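Minutes of the Members' Meeting, Grellunport Walking and Hiking Club
26/08/2026 | Written by Nele Wiegand

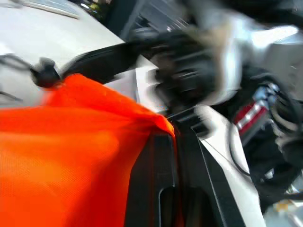

The meeting was opened at half past seven in the upper room of the library. The minutes of the last meeting were read and accepted with one correction: the name of the ferry company is Sirier, with one r at the end.

1. Autumn program
The long walk to Tovo will take place in October. Mr. Savolainen has walked the route again and reports that the path behind the quarry is closed until spring. We will use the forest road, which makes the walk longer but also flatter. Two members asked if a shorter version is possible. It was agreed that those who wish can leave the group at the chapel and take the bus back. The bus times will be sent with the next letter.

2. Money
The account stood at 1,454 at the start of the summer and stands now at 1,526. The difference comes from late membership fees. The bill for printing the trail maps is not yet paid, as it came with a wrong address and we have asked for a new one. A proposal to raise the yearly fee was discussed for a rather long time. It was not voted on and will come back at the next meeting.

3. Ferry
Sirier has answered our letter. Groups must now book two weeks before the trip, also on working days. There was some displeasure about this. Mr. Savolainen will ask if the booking can be changed when the weather is bad.

4. Trail signs
The signs between the harbor and the mill are hard to read, and one points in the wrong direction. The town says that the signs belong to the forest office, and the forest office has not replied. I will write again, this time to both together.

5. Map sale
Over 50 maps remain from the old printing. It was decided to sell them at half price at the autumn market. Members who can stand at the table for an hour should please tell me before the end of the month.

6. Other matters
A member asked that dogs are kept on the leash near the sheep fields. All agreed. The key for the notice board is still missing, and whoever has it is asked to bring it to the library desk.

The meeting was closed at ten past nine. The next meeting is in October, same room. The agenda will come by mail.

Subscribe to our newsletter and receive the walking dates every month.

Contact | © Grellunport Walking and Hiking Club | Back to top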